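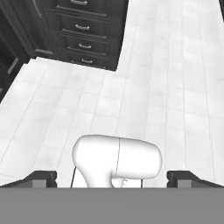 Budgeting an arm for kitchen work, part 2: what goes on the order

By Chrysoula Tsoukalas
November

The first version of the equipment budget had one line for the robot and one line for "other." Declan Mulligan sent it back with a question mark next to "other," and he was right to. I have spent the weeks since then splitting that line up, mostly by running household tasks in simulation and writing down what each one would require us to own.

The order of work is simple. We have a task list of 13 household jobs. Each job gets run in the simulated kitchen with the candidate arm, and each run ends with a short note on reach, grip and clearance. If a job needs hardware we don't have on the sheet, the hardware gets its own line and a price. If the job can be dropped, we say so and the line goes away.

Grip

A two-finger gripper is the default on the Costello quote. The quote lists two openings, and the wider one costs more and ships later. I had assumed we would need it. So far I have marked only two jobs as needing the wider version, and both are low priority. The narrow one stays on the sheet for now, with a second set of finger pads as a spare. Pads are cheap and the lead time is not short.

Anything with a cord is a separate problem. The simulator's cord model is stiffer than I would like, so I don't trust those runs for planning. I have put bench time against them instead.

Reach and mounting

This is where most of the money moved. The refrigerator jobs drive the mounting decision, and they drive it harder than the jobs at the counter or on the floor. The arm has to get past an open door, work at more than one shelf height, and come back out holding something without touching the door or the shelf above it.

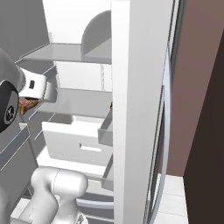 A fixed pedestal can be made to work if you choose its position for one shelf and accept poor wrist angles at the others. Oisín Corrigan argued for this on cost grounds, and for a single-task cell I would agree with him. For us it means moving the pedestal between jobs, and every move means recalibrating. I costed the labor for that over the project and it passed the price of a mobile base before the halfway mark.

So the mobile base is in. Toltska and Drivia both quoted. Toltska is cheaper up front, with the battery and charger listed as extras. Drivia includes them but charges yearly for software. Over the period we are planning for, the two totals land close enough that I will decide on support terms.

Door clearance

The door needs to swing fully open for most of these jobs, and the base has to park clear of it. I had not put floor space in the budget at all. The test bay now needs to be larger than the one Sorcha Lynch reserved for us, and the difference is a real cost, charged to us monthly. If you are planning something similar, measure the bay with the appliance doors open.

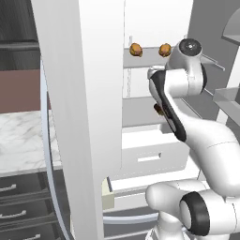
Current state of the sheet

There are 7 lines where there used to be two: arm, gripper and pads, mobile base, wrist camera, bay rental, appliances and cabinets, and integration hours. Integration is the weakest number. I took the Clerumel estimate and added a margin, and I have no good basis for the margin beyond past experience of being late.

Appliances surprised me by being minor. A used refrigerator is fine — the arm does not care about the energy label — and the cabinets can be surplus.

Still open: whether we buy the extended warranty on the arm, and whether the wrist camera is bought with the gripper or separately. Selvaraj Bandara is getting a second price on the camera. The warranty question waits until I have read the exclusions, which run longer than the warranty.

Last updated: November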